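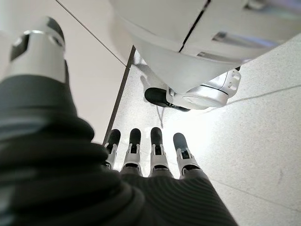 When I got to Burmont the rain had just let up, and Florian Kuster was already out on the front step of the bakery with two mugs of coffee, one of them for me. He has run the place for 17 years, and he has the unhurried manner of a man whose working day is mostly over by the time other people are looking for their shoes.

I had come to ask him about rye bread, and in particular about the dark, dense loaf that people drive over from Stallness to buy. He laughed when I called it famous. "It's a brick," he said. "A good brick, I hope! My grandmother would have said it needed another day before you cut it, and she would have slapped your hand if you tried."

She was the one who taught him, in a kitchen with one window and an oven that ran hot on the left side. He still turns his loaves halfway through, although his own oven is perfectly even. "I tried leaving them alone once," he told me. "I stood there the whole time feeling guilty, so I went back to turning them."

The starter is another inheritance, more or less. The original was lost in a house move (he still winces about it), and what he uses now came from Ingeborg Bachmann, a retired schoolteacher who had been given a jar of it by his grandmother many years before and had simply kept it going. "Ingeborg came in for rolls and I was telling her the sad story," he said, "and she put down her bag and said, well, Florian, I have it in my refrigerator. I nearly climbed over the counter."

I asked what people get wrong when they bake rye at home, and he thought about it for so long that I had time to finish my coffee. "They knead it like wheat," he said at last. "They want it to be smooth and springy and it will never be that. It's mud. You stir it, you wet your hands, you push it into the pan and you let it be." He would also like everyone to stop slicing it warm, and he is not hopeful.

His own dough gets 15 hours before it goes anywhere near the oven, a little longer when the nights turn cold. He doesn't use a timer for that part. He goes by the smell, which should be sour and a bit like apples, and by the little cracks that open in the flour on top.

We talked about caraway for a while. Florian is against it in the everyday loaf and in favor of it at the holidays, and his wife holds the opposite view - "so we are never both happy," he said cheerfully. Then a woman came up the step wanting 9 rolls and a plum cake, and he went in to serve her.

When he came back he had a loaf under his arm, wrapped in brown paper, and he pressed it on me and wouldn't hear a word about money. It was from the morning's batch. "Tomorrow," he said, wagging a finger. "With butter, and not before tomorrow."

I made it to suppertime.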